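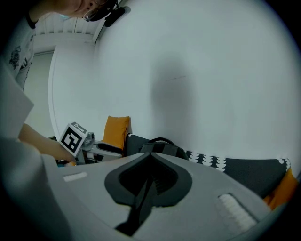

View from one gripper, with the second one and the bag on the sofa behind

mimstead_lab
Started on the bag task in April. Two hand-held grippers, marker cube on each, bag on the sofa. I have 113 demos so far and the policy still closes its fingers too early. Do I need more, or better ones?

Fimo
Better. What does the head camera see? If you lean right over, the wrist views matter a lot more.

mimstead_lab
I do lean over.
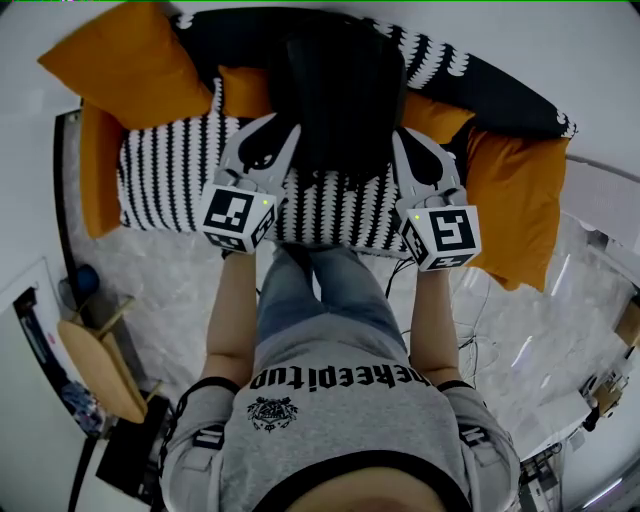
Head view, both grippers at the front of the bag

Hallosora
Looks fine to me. Both cubes are in view. I'd just collect more — we had 1,528 before ours was any use, and that was a simpler grasp.

Fimo
Disagree. If he hesitates before closing, another thousand will teach it to hesitate. Watch 4 of them back at half speed first.

Evaristo Galindo
Have you thought about remote control instead? With the arms on a leader rig you can't do anything the robot can't reach. By hand you can, and you won't notice.

Hallosora
Slower though. I got through 2 bags' worth of patience on the Contreras rig and went back to hand-held.

mimstead_lab
Watched some back. My left hand closes well before my right on most of them. Will redo a batch tonight and post how it goes.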